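Workshop Floor Forums > Automation and Robotics > Vision and Picking

Thread: Ukex bin picking kit, worth it for a small shop?

tailstock_ray
Joined: January 2016

Has anyone on here used the Ukex bin picking kit with an arm they already owned? We've been quoted $3,940 for the software licence and calibration gear, with a year of support. The arm, gripper and bin are up to us. The sales rep at Qaisi says it will run on most of the common six-axis controllers and that a competent person can have it going in a week. I've heard that before.

Our parts are short rectangular bars, two lengths, painted. They come to us jumbled in a metal tote and get fed one at a time into a deburring fixture. At the moment a bloke stands there and does it by hand. I'm not after anything fast. I'm after something that doesn't stop.

____

Gus Pruitt
Posts: 2,716

We've had it since January. Short version: it's decent, the calibration is a pain, and the manual is poor.

The week is achievable if you already know your controller. I knew ours and it took me nine working days, two of them waiting on an email from support about a licence file. The physical side was nothing. Bolt things down, clamp the bin, run the cables, done by lunch on the first day.

Calibration is where it goes wrong. The software wants the bin position to within a couple of millimetres and it wants it to stay there. If somebody bumps the bin you get picks that land beside the part. We clamp to the bench now and recheck at the start of each shift. Takes ten minutes.

Once it was set up properly I ran it for a full day on coloured blocks and logged everything. 239 pick attempts, 22 misses. Most of the misses were parts lying hard against a wall, where the fingers can't get down either side. It retried and got most of those on the second or third go.

____

millbank_jo

22 out of 239 is more than nine percent. I wouldn't call that decent. Our old Jullia cell does better than that and it's eight years old.

____

Gus Pruitt

It's first-attempt misses. After retries I had three parts left in the bin that needed a person. And the Jullia is a closed cell that costs as much as a ute. Different purchase altogether.

____

millbank_jo

Fair enough on the price. I'd still want to see it on real parts. Painted blocks are about the easiest thing you can give a vision system. Flat faces, square edges, strong colour. Try it with shiny turned parts with oil on them and see what you log then.

____

tailstock_ray

Mine are painted bars, so the blocks are closer to my job than turned parts would be. What I want to know is how it goes in a metal bin. Our totes are bare metal inside in places where the paint has come off, and I've been told reflections muck up the depth.

____

Gus Pruitt

They do a bit. A new bin with even matte paint gives a cleaner result than a worn one. The settings have a mask for the bin walls and you can grow it inward, but then it ignores parts close to the wall, so you're trading one problem for another. I left mine fairly tight and put up with the odd bad pick. Diffuse lighting helped more than anything in the software.

The other thing is approach angle. Out of the box it wants to come straight down on everything. There's a setting for tilted approaches, buried under "motion limits" of all places. Turn it on if your bin has any depth. Then check your cable slack, as the wrist ends up in positions you won't have planned for.

____

deadband

Seconding the cable comment. We did a trial with the Ukex kit at Celham last winter and the software was fine. What stopped us was a sensor cable catching on the rim of the bin every so often when the wrist rolled over. Not the kit's fault, but the kit doesn't know your cables exist. The collision model is the arm, the gripper and the bin and that's it. You can add a padded cylinder around the last couple of joints as a fudge. We did that and lost some reach into the corners.

In the end we sent it back. Qaisi took it without a fuss, minus a restocking charge.

____

tailstock_ray

What was the charge?

____

deadband

Ten percent, and we paid the freight.

____

millbank_jo

So for a small shop you're up for the licence, somebody's fortnight, a gripper, and then a renewal for support every year. Ray, how many bars a day are you feeding? If it's a few hundred I'd look at a vibratory feeder or a step feeder first. No cameras, no licence, and anyone can fix it with a spanner.

____

tailstock_ray

A few hundred, yes. We looked at a step feeder. The longer bars bridge in the hopper and the paint gets chipped. The customer is fussy about the paint.

____

Gus Pruitt

Then I'd do the trial. Ask Qaisi for the 30 days in writing and don't start the clock until the licence file works. Bring your own worn tote, not the one they supply. Put long parts and short parts in together, in both colours if you have them, and let some of them sit against the walls. If you only test with a tidy layout in the middle of the floor you'll learn nothing.

Also keep the pendant where you can reach it for the first few days. I had mine on the floor behind the bin and regretted it once.

KUKA arm over the bin, red and dark green blocks, orange-handled clamp on the corner:
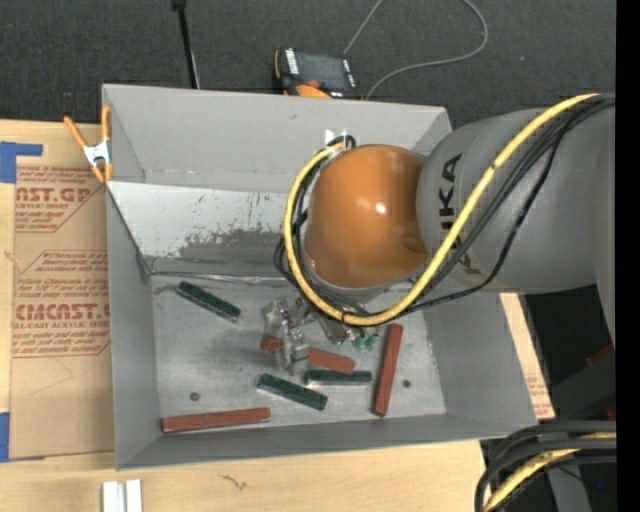

deadband: I'd add one thing to the trial list, which is to run it down to the last few parts every time. Ours looked great on a full bin and got slow near the end, when it kept rescanning for parts it had already decided it couldn't reach. Ask Qaisi whether the newer release lets you cap the rescans. The version we had didn't, and I never got a straight answer from support.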